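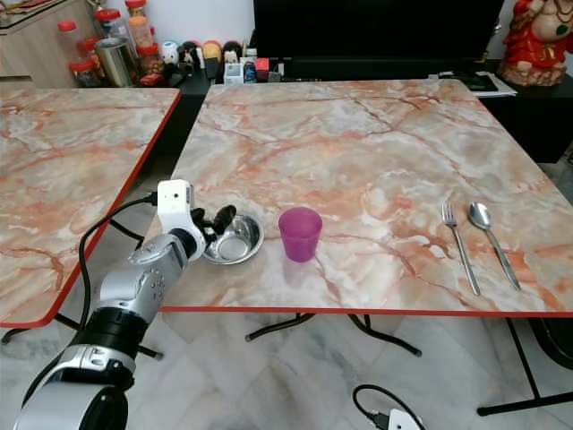 Open Call for Supporting Performers: Feature Film "The Irstead Crossing"

Golob Pictures invites applications from residents of Vesthorpe and the surrounding district who wish to appear as supporting performers in The Irstead Crossing, a feature-length period drama to be filmed on location this fall. Previous acting experience is not required for most of the positions described in this notice.

About the Production

The Irstead Crossing is set during the last winter of a long border war. It follows a ferry keeper's widow who agrees to carry deserters across the river at night, and the young officer sent to find out how they are leaving. The screenplay was developed over several years from letters and parish records, and the director intends to film the crowd scenes with people who live near the river.

Principal casting has been completed. Interior scenes will be filmed at the Jikumberg stages, and exterior scenes will be filmed along the Vesthorpe waterfront, at the old customs shed, and on the north bank below the rail bridge. Principal photography in Vesthorpe begins in November and is expected to last five weeks.

Positions Available

Townspeople. Adults of all ages and backgrounds are needed for market, church, and ferry landing scenes. Most townspeople will be called for between two and five days. Performers in this group should be comfortable standing outdoors for long periods in cold weather.

Soldiers. Applicants must be 18 or older and able to walk on uneven ground while carrying a pack. All soldiers will attend a two-day drill course before filming and will have their hair cut to the period standard by the production's hair department. Beards are not permitted for this group. Mustaches will be considered case by case.

Ferry hands. Nine positions are open for performers with practical experience of rowing, poling, or handling small craft. Ferry hands will work on and near moving water. They must be confident swimmers and will be asked to complete a supervised swim test at the municipal pool.

Refugee families. Households with children between 6 and 14 are encouraged to apply together. A parent or legal guardian must be present on set whenever a child is working, and a licensed studio teacher will be provided on school days.

Featured speaking roles. A small number of short speaking parts remain open. Candidates will be asked to read from the script in person and may be called back for a second reading with members of the principal cast.

Eligibility

Applicants must be legally permitted to work in the United States and must be able to provide original documents at the time of hire. Applicants must be available for a costume fitting before filming begins and must be able to reach the Vesthorpe waterfront by their own means. Early calls may begin before public transportation is running.

Visible tattoos on the hands, neck, or face should be mentioned on the application form. They do not exclude an applicant, but the makeup department will need additional time on the day. Applicants with dyed hair should state whether they would agree to a temporary color change.

Golob Pictures is an equal opportunity employer. Applications are considered without regard to race, color, religion, sex, gender identity, sexual orientation, national origin, age, disability, or veteran status. Applicants who need an accommodation at the casting session or on set are asked to describe it on the form so that arrangements can be made in advance.

Pay and Conditions

Townspeople, soldiers, and adult members of refugee families will be paid a day rate covering up to nine hours on set, with overtime paid after that. Ferry hands will receive a higher rate and a separate payment for the swim test and rehearsals. Speaking roles will be contracted individually. Children will be paid at the same day rate as adults and will work shorter hours as required by law.

A hot meal will be served on each full working day, and drinking water and hot drinks will be available throughout. Vegetarian and gluten-free meals can be provided if requested on the form. Heated tents will be available between setups. Costumes, including footwear, are supplied by the production and must be returned at the end of each day. Performers are asked to bring their own thermal underlayers in plain white, gray, or beige.

Mobile phones may not be carried on set. Lockable storage will be provided at the costume building. All performers will sign a confidentiality agreement, and photographs of the sets, costumes, or cast may not be published before the film is released.

How to Apply

Application forms are available from the Vesthorpe Public Library, from the box office of the Irstead Playhouse, and from the Golob Pictures production office. A completed application consists of the following:

The signed form, with the section on availability filled in for every week of the shoot.
One recent photograph of the face and one full-length photograph, both without hats, sunglasses, or filters. Printed snapshots are acceptable.
Height, chest, waist, inseam, and shoe measurements.
For ferry hands, a short statement of boating experience and the name of one reference.
For applicants under 18, the written consent of a parent or legal guardian.

Completed applications may be delivered by hand or mailed to Golob Pictures, Local Casting, 701 Wharf Street, Vesthorpe. Applications sent through social media will not be considered. Each member of a household should complete a separate form, and family forms should be clipped together.

Selection Process

Selected applicants will be invited to a casting session at the Irstead Playhouse, where they will be measured, photographed, and given a short introduction to the work. Sessions last roughly 23 minutes per group. Candidates for speaking roles will receive their pages on arrival and will be given time to prepare.

An invitation to a casting session is not an offer of employment. Applicants who are not selected will be notified by mail, and their photographs will be destroyed after filming has ended unless they ask to remain on file for future productions.

Questions about this call may be directed to the Local Casting desk at the address given above.

Notice issued August 13, 2019, by Golob Pictures, Local Casting.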